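# Two-gripper policy grabs the wrong snack wrapper when the tablecloth is busy. Data problem or method problem?

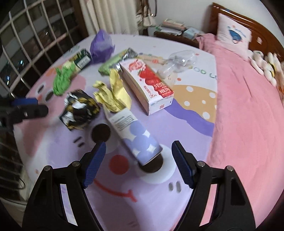 **Consuelo Vallejo**, second-year grad student, manipulation
Asked September 24, 2018

Hi all! Long post, sorry, I've been staring at this for too many evenings and my labmate is tired of hearing about it.

I'm training a policy from demonstrations done with hand-held grippers, two of them, one per hand, camera on each. The task is clearing snack packaging off a table: cartons go to one side, soft wrappers go in a bag. I collect in ordinary bedrooms and living rooms on purpose, because the whole claim of my project (we call it Skundby, don't ask) is that the policy should cope with places that don't look like a lab. So there's a bed right up against the table, a curtain, stuffed animals, and a tablecloth with big cartoon faces printed all over it.

So far I have 82 demonstrations on that cloth. The two boxes are fine! The blue patterned one and the strawberry one both get picked nearly every time, even lying at a diagonal. The soft stuff is where it falls apart. My results on 12 test runs:

- Boxes: first try in all 12
- Crumpled wrappers, plain gray cloth: 9
- Crumpled wrappers, cartoon cloth: 2

Two! When it misses, it's not by a little. A few times the jaws closed on the lilac face printed on the cloth, right at the eye, as if that were the thing to pick up. Another time it hovered over the clear plastic and never came down at all.

What I've tried:

1. Random color changes on the training pictures. Helped on the gray cloth, did nothing on the cartoon one.
2. Making the pictures bigger going into the network. Slower, and the same misses.
3. Training longer. Worse, if anything.

My advisor thinks I need more data. I have a suspicion it's something about how I collected, since I never once changed the cloth during training, only the objects on it. But then shouldn't it have learned to ignore the cloth?? It saw that face in every single demo.

Has anybody run into this? I'd rather not do another week of crumpling wrappers if the answer is in the loss or something. Happy to post more details.

---

## 3 answers

### Spyros Georgiev
*Accepted answer*

Oh, I've been exactly where you are, and I think your suspicion is right, though there are two things tangled together here and I'd pull them apart before doing anything else.

First question: **did the cloth slide between demos?** If it stayed put the whole time, then the printed face was a perfect ruler for your network. It could learn "hand is this far from the nose, so go left a bit" and do beautifully on training data without ever looking hard at a wrapper. Then you take the cloth off, put it back a little rotated for the test, and the ruler is wrong. Seeing the same thing in every demo doesn't teach a network to ignore it. If it lines up with where the hand should go, it'll get used.

There's an easy check. Take some of your held-out pictures, cover the objects with a flat patch of lilac or whatever's nearby, and look at what the policy predicts. If the predicted motion barely moves, it's steering by the cloth. I did this on my own setup in August and felt pretty sick afterward, because mine hardly changed.

Second: your boxes and your wrappers aren't the same kind of problem. A carton has straight edges and you can be off by a fair bit with wide-open jaws and still get it. A crumpled wrapper has a couple of good places to pinch and they're different every time. Look at your own picture, that yellow one has a twisted bit leaning one way and a taller fold on the other side. Which one did you go for? I bet you picked one in some demos and the other in the rest. If your loss is plain squared error, the network averages the two and aims for the middle, where there may not be much to hold.

What I'd do, in this order:

- Run the cover-up check. It's an afternoon.
- Recollect a small batch where you **turn or shift the cloth every few demos** and swap it completely for some of them. Old bedsheets are fine. You don't need to redo all 82.
- Pick one rule for where to pinch a wrapper (I use "the highest point") and stick to it, or move to a method that can represent more than one choice.

Leave the clear plastic for later. Shiny and see-through things are miserable for everyone and I wouldn't judge the method on them.

**Comments**

> **Consuelo Vallejo:** The cloth never moved. I had it TAPED. I thought I was being careful!! Running the check tonight.

> **Consuelo Vallejo:** OK, did it. Covered every object in the held-out set and the predictions changed a tiny bit for the boxes and basically not at all for the wrappers. Ugh. But also, great? Accepting this.

> **Spyros Georgiev:** Great for sure. Write that check up, it belongs in the paper next to the success numbers.

---

### Myung-ja Sung

Adding a small thing to what Spyros said. Check the other hand too. In your picture the second gripper is coming in from the left side and it's pretty blurry. If you train on both views, blurry pictures of a moving gripper can turn into a cue of their own: the policy learns to wait for the other arm to show up before it closes. I had one that would sit there forever if the left arm was parked out of view, which could be your hovering run.

Try hiding the other gripper in training some of the time, just a gray box over it. My misses went down, but I changed the learning rate in the same week so take that for what it's worth.

Also what are you doing for lighting? I see a dark window. If all the demos were at night and the tests were in daytime, that's one more difference you'd want to write down.

**Comments**

> **Consuelo Vallejo:** Mixed for the demos, but the tests on the cartoon cloth were all evening. Hadn't thought about that one, thanks.

---

### Julián Tejada

just use a plain tablecloth

**Comments**

> **Spyros Georgiev:** She wants it to work in people's homes though.

> **Julián Tejada:** people have plain tablecloths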